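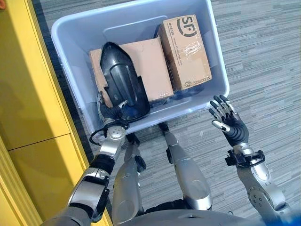
5.3 Bin pick comparison, two-hand trial

The bin pick comparison checks how a pair of five-fingered hands deals with mixed goods in a rigid container placed on the floor. It follows the single-hand tests in 5.2 and uses the same Plevell controller settings unless a step says otherwise. The standard load is two cardboard boxes, one flat and one on its end, plus one glossy molded shell laid partly over the flat box. The shell is the first pick in every run. A hand that closes well on cardboard can slide on a polished edge, and for this reason the left fingers go to the rim of the shell and the right hand stays open beside the bin until it is called.

Run the whole section once for each hand set under test. The manual covers two sets, Dunisetti and Pichler. Do not mix a left hand from one set with a right hand from the other. The wrist flanges match, but the finger timing tables do not, and the results cannot be compared with anything else in the log.

5.3.1 Before you start

You need the following:

Translucent storage bin with a flared rim
Standard load, as listed above
Clear packing tape
Both hand sets, with their finger timing tables loaded
Terngate logging software, open on the operator station
Emergency stop within reach of the operator

CAUTION: The robot works low over the bin, with its legs close to the front wall. Stay clear of the legs, the arms and the bin whenever the drives are enabled. Do not reach in to straighten a box.

CAUTION: Check the cable at the left wrist before each run. A short loop is normal. The loop must not hang below the bin rim on the inside, where the fingers can close on it.

5.3.2 Setting up the bin

1. Place the bin on the floor in front of the robot. A slight angle to the torso is acceptable and gives the head camera a better view of the near wall.

2. Lay the flat box in the middle of the bin with its largest face up. All edges must be taped. Loose flaps count as a failed setup.

3. Stand the second box on its end to the right of the flat box. It may lean. Printed faces may point in any direction — the detector does not read text, and shipping marks have no effect on the grasp score.

4. Lay the shell partly on the flat box, toward the left, with the pointed end away from the robot.

5. Step back and enable the head camera. Confirm on the operator station that all three items have an outline. If the outline of the shell breaks up along the ridges, see 5.3.5.

6. Save the camera view as the reference for this hand set. Later runs are laid out against the saved reference.

5.3.3 Running the pick

1. Set the grip force limit to 20 percent on both hands.

2. Set the pre-grasp distance to 50 mm for the left hand. The right hand uses the open-palm wait position, with the fingers spread and the hand next to the rim. It must not touch the bin.

3. Start a new log in Terngate. Enter the hand set, the timing table version and the operator's initials.

4. Press Run. The left hand moves over the front rim, lowers to the edge of the shell and curls its fingers.

5. When the controller reports contact, it holds for 900 ms before lifting. Leave this value alone. A shorter hold lets the lift begin before all the finger currents have settled, and the Pichler set in particular will then report a grasp it does not have.

6. Watch the lift. If the shell turns in the fingers, let the run continue and mark it as "rotated." If it drops, mark it as "lost." Stop the run by hand only if a finger is trapped or the bin begins to tip.

7. After the shell has been set down outside the bin, the right hand is released from its wait position and takes the upright box. The flat box is lifted last, with both hands.

8. Disable the drives. Rebuild the load against the saved reference.

9. Repeat until you have 4 complete runs. A run stopped by hand does not count as complete, but its log must be kept.

NOTE: The controller will offer to raise the force limit after a lost grasp. Select No. The comparison is only valid at a fixed limit. Force sweeps are covered in 5.4.

5.3.4 Reading the log

Terngate writes one line per grasp. For this section, only the contact time, the peak finger current and the result mark are used. Contact time is measured from the end of the pre-grasp move to the first stable contact on two or more fingers.

Compare the two hand sets on the shell first. The cardboard grasps are easy for both sets and seldom separate them. A wide spread in contact time on the shell usually points to the thumb arriving late. Check the timing table before blaming the fingertips.

Raimo Heiskanen's revision from January changed how peak current is filtered. Logs made before that revision read higher and should not be placed in the same table as newer ones.

5.3.5 Common faults

Shell outline breaks up on the operator station
Reflections along the ridges are being read as edges. Turn the bin slightly or dim the nearest light. Do not coat or tape the shell.

Left hand stops above the rim
The rim height in the bin profile is wrong. Measure from the floor to the top of the flare and enter the new value.

Bin slides during contact
The approach is too shallow. Raise the pre-grasp point and keep the distance the same. Do not fix the bin to the floor.

Right hand touches the rim while waiting
The bin is too far to the right. Move the bin, then save a new reference. Do not edit the wait position, which is shared with 5.4 and 5.6.

Fingers report contact in open air
Run the zero routine in 4.2 with the hand empty and the fingers spread, then repeat the run from step 3 of 5.3.3.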